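4. Getting the table ready and recording your first runs

If you've come straight from section 3, both arms should be powered, homed and sitting in their rest pose. If one of them isn't, go back and sort that out first. I once tried to record with the left arm un-homed and lost a whole afternoon to data where every left-hand reach was off by the same small amount (it looked fine on screen, too, which made it worse).

This section covers the kitchen task, the one we used for most of the Tolter results. The method compares two ways of collecting demonstrations: the fixed layout, where everything goes back to the same spot every time, and the drifting layout, where you leave things wherever the last run left them and only step in when something gets out of reach. The drifting layout won for us, and by more than I expected, so that's what I'll walk you through. Britt-Marie Dalen came up with it when she got sick of resetting the table.

4.1 Before you start

1. Check the status light on the front of each base. Green on both means you can go on.

2. Find the red button on each base and make sure you can get to both without leaning across the arms. Press and release each one now, while nothing is moving. You'll need to re-enable the arms from the Paisan panel afterward.

3. Look at the cables that hang off the front of the table. They need enough slack for the arm to swing all the way out, and they should be clear of your feet.

CAUTION: Keep your hands off the table whenever the Paisan panel says ACTIVE. Moving a bowl two inches to the left is very tempting. Pause first, every time, even if you're only going in for a second.

4.2 Putting the objects out

4. Lay the cutting board down near the left arm, long side running away from you. The handle end goes at the far side.

5. Put the knife across the board. We use a plastic-bladed one and I'd ask you to do the same.

6. Set out the plate, the bowl and the lidded container anywhere both of these are true: at least one gripper can reach it, and it isn't touching anything else. Don't fuss over it! I used to measure, and the measuring did nothing for the results.
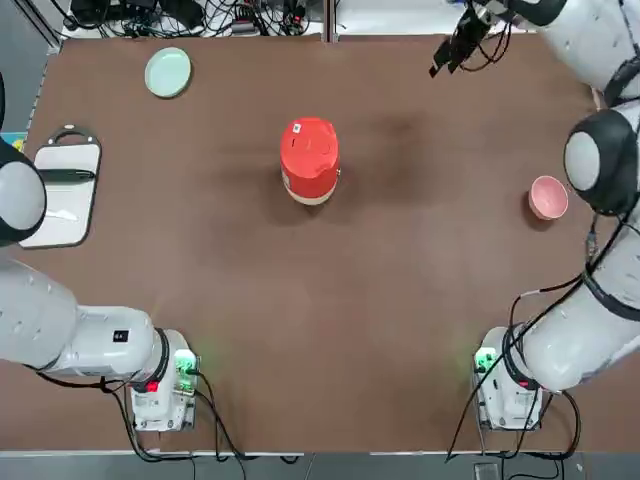 7. Run Reach Check from the panel. Each arm makes a slow pass over its side of the table and the panel lists any object it thinks it can't get to. Move those in a bit and run it again.

Note: Reach Check is cautious with tall things. If it complains about the container but you can jog the gripper over the lid by hand, go ahead and accept the warning.

4.3 Recording

8. Pick a task from the list. Start with "container to plate" if you're new to this, because it only needs one arm and you'll get a feel for the lag.

9. Press Record, wait for the tone, and do the task at a normal pace. Try not to slow down for the camera's sake. Slow demos taught our policy to hover, and getting rid of the hovering took longer than collecting the demos did.

10. Press Stop when the object is down and the gripper is clear. Mark the run good or bad right away. If you fumbled and recovered, that's still good - keep it. Bad is for dropped objects, collisions and anything where you hit a red button.

11. Leave the objects where they are and start the next run from there. This is the drifting part.

12. After every 3 tasks, run Reach Check again. Things creep toward the edges faster than you'd think.

We recorded over 800 runs this way back in June and trained on the good ones. You don't need that many to see the effect. The gap between the two layouts was already clear in our smaller training sets, and the Ulwood script in section 6 will plot it for you as you go.

4.4 If something goes wrong

One arm freezes in the middle of a run. Mark the run bad, pause, and look at the Paisan log. Most of the time it's a joint limit, and jogging the arm back toward rest clears it.

The gripper view goes black. Check the thin wires by the gripper first. They work loose at the connector. If that's not it, restart Trorkside (the camera software) and leave the arms alone.

The knife won't pick up. Yeah, this one's just hard. Come in with the fingers across the handle and go lower than feels right. If it fails 2 times in a row, switch tasks and come back to it later.

4.5 Shutting down

13. Send both arms to rest from the panel and wait until it says IDLE.

14. Export the session before you close Trorkside. The panel does not save unexported runs.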